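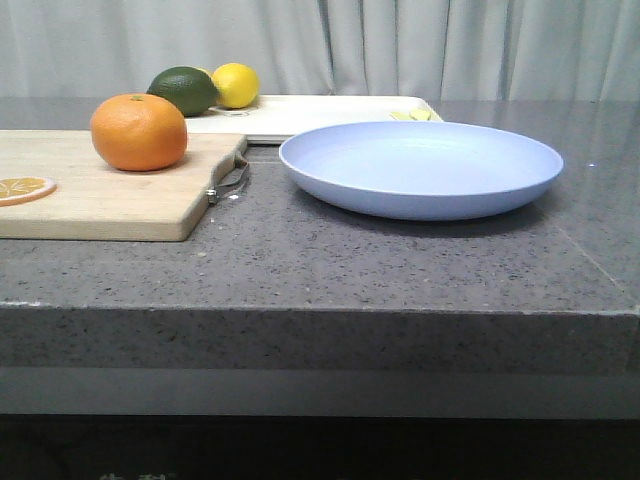

Can I teach a robot arm a task just by moving it around myself, without writing any code?
For a lot of tabletop jobs you can, and this week's notes are about how. You either push the arm through the motion with your own hands or drive it from a second controller, and the joint positions and camera pictures get saved as you go. One full run is called a demonstration, or demo.

OK, week 7 notes, with the stuff I skipped because we ran out of time (sorry, I talked too long about Flirndale again).

Moving the arm by hand is called kinesthetic teaching. It's great for feeling how stiff the joints are, but your own arm ends up in every camera view, and then the robot learns from pictures that have a big sleeve in them! Remote control keeps you out of the way. The price is that you lose touch, so everybody squeezes too hard at first. I did, Lowri did, you will too.

The wrist camera rides along with the gripper, so what it sees shifts every time you move. Before you start a demo, look at the wrist view and ask if you could do the job from that picture alone. If you keep peeking over the screen at the real counter, you're using information the robot won't get.
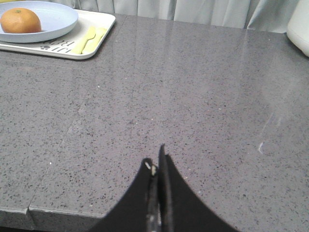 Fig. 2. Wrist view, fingers nearly closed, with the orange in the blue bowl at upper left.

Go slow near the fruit. You can move quickly across open counter, but a fast approach leaves very few saved steps right where the robot needs the most help. And please don't stop dead for a sip of coffee in the middle of a run, or we'll be training it to pause.
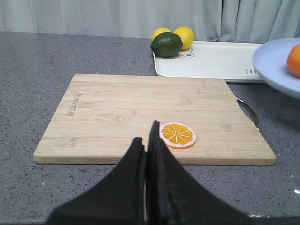 Fig. 3. Wrist view near the orange slice on the cutting board.

For Thursday: record 20 demos per pair in Stusadance, and move the starting spot of the slice between runs. Keep the clumsy ones in a separate folder, I want to look at them with you (Tumaini has a whole theory on bad demos and it's worth hearing). Reading is chapter 2 of the Yüksel packet, up to page 69.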